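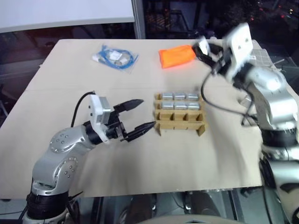 A rack for the small stuff

Every household has a drawer where small metal things go to get lost. Ours held hinges, window keys, curtain weights, the odd bracket and a bag of picture hooks that had split along the bottom. It took me most of a wet April to deal with it, and the answer was a compartment rack that takes up less of the table than a dinner plate.

A rack is a simple thing: thin walls, dividers, one space for each piece. The tan one at the top of this page has six silver blocks in its two far rows and three spaces free at the front, and it shows the main advantage over a tin or a jar. A glance tells you what is in and what is out. With a jar you have to tip the lot on to the table and push it about with a finger.

Racks against tins

I used tins for years and I still like them for nails. Nails are all the same and you want a handful. The trouble starts with parts that belong in sets, such as drawer catches or shelf pegs, where one missing piece spoils the rest. Put those in a tin and you will find out you are short halfway through the job.

The other difference is wear. Shiny parts knock against each other in a tin and come out scratched, and plated handles suffer the most. A divider between each piece puts a stop to it.

Choosing one

I tried three. The Oda was the cheapest and had the deepest compartments, too deep for me, as I could not get hold of a short bolt without turning the whole rack over. The Liststead was better made but came with a lid that had to be lifted off every time, and after a week the lid lived on the windowsill. The one I kept was a Tana, which is open at the top and has a low front. It cost 19 pounds, 2 more than the Liststead, and I have not regretted it.

Look first at the depth. You want the top of each piece to stand close to the top of the wall, so that a finger and thumb can reach it. Then look at the width. A compartment much wider than the part lets it turn sideways, and a loose fit makes a rattle when you carry the rack to another room.

Legs are worth having. A rack that leans towards you is easier to see into from a chair, and you can work from it without standing up. Check that they sit firmly - a rocking rack will throw out small parts the first time somebody leans on the table.

Colour matters more than I expected. Silver parts show up well against tan or any other flat, warm shade. On grey they vanish, and on white they are tiring to look at under a lamp.

Clearing the table

A rack works best with plenty of bare surface near it. I do my sorting on the kitchen table after supper, and the first job is to take everything off. A pale top is a help here, as a dropped screw stands out on it. If yours is an extending table, close the join properly before you start. Mine had a gap at the seam and it swallowed two grub screws before I thought to run a strip of tape along it.

Cables should go in clear bags, one to a bag, coiled. I used to wrap them round my hand and tie them with string, and they would work loose and catch on everything. In a clear bag the colour tells you which it is, and the bag can sit at the far side of the table until it is wanted.

Filling it

Fill from the back. The far rows are the hardest to reach over once the front is full, so they should take the pieces you need least. I keep the front row free while I work and use it for whatever has just come off the door or the drawer.

Put each piece in the same way round. It looks fussy and takes no extra time, and a part that is the wrong type shows up at once.

I allow 15 minutes an evening and stop when the time is up. The old drawer took 7 evenings in all. It now holds tea towels, and the rack is on the shelf above it, next to the Amarasinghe catalogue I keep for ordering replacement hinges.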